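Opinion > Homes > Kitchens

Print this page | E-mail this to a friend

Bring back the door

5th April

I grew up in a house where the kitchen had a door, and you could shut it. Mum could burn the onions, swear at the radio and leave every pot in the sink, and whoever was sitting in the lounge room was none the wiser. Then at some point we all decided walls were mean and knocked them down, and I've been smelling other people's fish ever since.

We bought into it too, I should say. Our place in Barkholm was sold to us as "open-plan living", meaning one enormous room with a stove at one end and a telly at the other. For the first month I loved it! I felt like someone in a brochure. Then winter came and we tried to heat the thing. Then the dishwasher (a Curkent, sturdy enough, loud as a ute on gravel) started up in the middle of every show we tried to watch. We turn the volume up, the dishwasher goes into its rinse, we turn it up again. Good fun for the neighbours.

My sister-in-law has the opposite, a poky little galley in Cilmont with a proper sliding door, and I'd swap tomorrow. When she has 12 people for Christmas lunch she shuts that door on the whole catastrophe and comes out with a trifle, calm as you like. At my place the guests get to look at the roasting tin for the entire meal. Someone always offers to wash it, too, and then I have to get up and argue with them.

I know the case for the other side. You can keep an eye on the kids, there's more light, the cook isn't stuck out the back like the hired help. Fair enough, and when ours were two and four I was glad of it. But they're teenagers now, and frankly I'd pay good money for them not to be able to see when I've opened the biscuits.

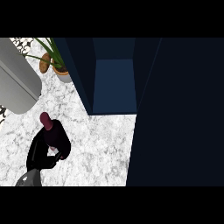

What a wall would cost me

I got a quote, of course I did. A stud wall and a cavity slider, plastered and painted, and they wanted $1289 just for the door and its hardware before anyone had picked up a hammer. My other half reckons we should buy a nice curtain. We are still discussing the curtain.

But if you're building, or about to take to a perfectly good wall with a sledgehammer, please cook something with garlic in it first and then go and sit on your couch for an hour.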